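Please Stop Apologizing for Your House

March 19, 2019

I went to a friend's place in Stendudley last month for soup, and before I'd even gotten my second boot off she had apologized for the hallway, the dog, the smell of onions (we were having onion soup!) and a lamp. I hadn't noticed the lamp. I spent the rest of the evening looking at it.

I do this too, and I'm worse than she is. Somebody rings the bell and out it comes, sorry about the mess, sorry it's cold in here, sorry, we keep meaning to paint. We've been meaning to paint for 4 years. I could paint or I could quit bringing it up, and so far I've done neither one.

My opinion, and I'll get a little loud about it, is that the house apology is bad manners dressed up as good ones. Think about what it does to the person on the doormat. They came over to see you. Now they have a job, and the job is to say oh no, it's lovely, don't be silly, you should see mine. You've been home 35 seconds together and they're already working. And if their own kitchen is smaller and messier than yours, which happens, you've just told them what you'd think of it.

I grew up in Silonside in a house where people walked in without knocking. My mother moved the ironing off a chair and put it on a different chair and you sat down. That was the whole ceremony. I don't remember her ever saying sorry for a room. She'd say sorry if there was no cake, and I still think that's fair, because no cake is a real problem.

So where did the rest of us pick it up? I blame the pictures. When I rented my first apartment the only homes I ever saw were the ones belonging to people I knew, plus whatever was on TV. Now I can look at 1000 living rooms before breakfast, and every one of them has a bowl of lemons in it. Who is eating all those lemons? I've bought the lemons myself, by the way. They went hard.

The catalogs are just as bad. I still get the one from Cinoter, the furniture people, and I read it cover to cover in the bath like a novel. There are no phone chargers in it. There's never a bag of stuff by the door waiting to go back to somebody. I look up from page 100 at my own towels and feel like I've let the side down, and then the bell rings and I'm sorry about everything.

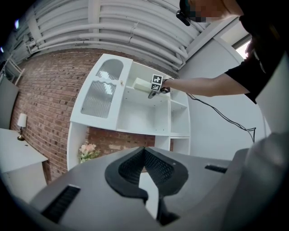 A room, on a slant.

I know the argument on the other side, since my sister makes it every time I bring this up. She says it's only a noise people make, like "how are you," and I should let it go. Maybe! But "how are you" doesn't keep people from having company. I know at least one family who haven't had anyone over in ages because the bathroom isn't finished. The bathroom works fine. I've used it. It's missing some tile, and over that tile they've given up birthdays.

And I'm not saying don't clean. Clean if you like it, I find vacuuming pretty soothing and I'll run one around before you come. Wipe the seat, hide the underwear. After that I think you're allowed to open the door and say "come in, are you hungry?" and leave it there.

I tried it for the first time a couple of weeks ago, when the couple from over on Neves Street came for supper. There was a ladder in the dining room. I bit my tongue so hard. They hung a coat on it and asked what was for dinner.

It was meatloaf, and I did say sorry about the meatloaf. I'm having them back in April, and I'm going to try chicken.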